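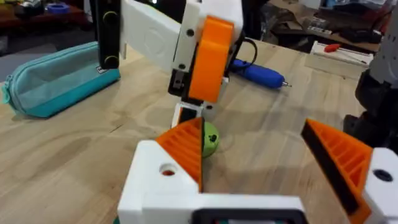 WANTED: SOMEONE TO HELP ME SPEND THE ROBOT BUDGET (PART TIME, PAID)

Home | Jobs | Shop News | Find Us | Contact

14 comments | 40 shares

Hi all! I'm Zulema Ulloa and I run the bench automation side at Hurkcombe. We do small-parts sorting and kitting for other shops, and we've reached the point where I can't keep the buying plan in my head anymore (or in the spreadsheet I started last spring, which has its own problems). So I'm looking for an equipment planner. Part time to start, and there's a decent chance it grows.

Most of what we do right now is two-arm work on a tabletop. Picking up little stuff like balls, screwdrivers and pencil cases, and having two grippers work close together without getting in each other's way. It's fun! It also eats parts. Finger pads, cables, fasteners, the odd motor. I've been ordering these one at a time whenever something quits, and I paid $345 last quarter in rush shipping alone. I would like that number to go away.

What I need you to do:

Go through what we own and write down what it is, how old it is and what it would cost to replace.

Build me a spending plan through next November. I have quotes from Bereck and Engebretsen for a second pair of arms and they're laid out so differently that I can't tell which is cheaper once you add mounts, power supplies and training. Please untangle them.

Set up a spare parts shelf with reorder points. The starting budget for that is $2118, and yes, it's an odd amount, it's what was left in the line.

Figure out whether Hidex (our code name for the next cell) should be bought all at once or in stages. I lean toward stages but I'm easy to argue with.

You don't need to be a robot person. I'd love somebody who has bought equipment for a machine shop, a lab, a school, even a restaurant kitchen, and who isn't shy about calling a supplier back and asking what "integration fee" means. You should be okay with spreadsheets and okay with standing at a cluttered bench with a clipboard. If you can swap a gripper finger, great, and if you can't I'll show you.

Hours are about 20 a week, mostly mornings, and we're flexible around school pickup. The first stretch is 5 months, paid every two weeks. Some of the quote work can be done from home but the inventory part can't.

To apply, send me a resume and a few lines about the best or worst piece of equipment you ever bought for a job. Skip the formal cover letter, I'd much rather hear the story. If we like the sound of it you'll come in, run the arms for a bit, and look over both quotes with me. I'll pay you for that visit either way.

Drop it at the front desk or use the Contact page, and put "planner" in the subject so it gets to me.

Share this job | Save | Back to Jobs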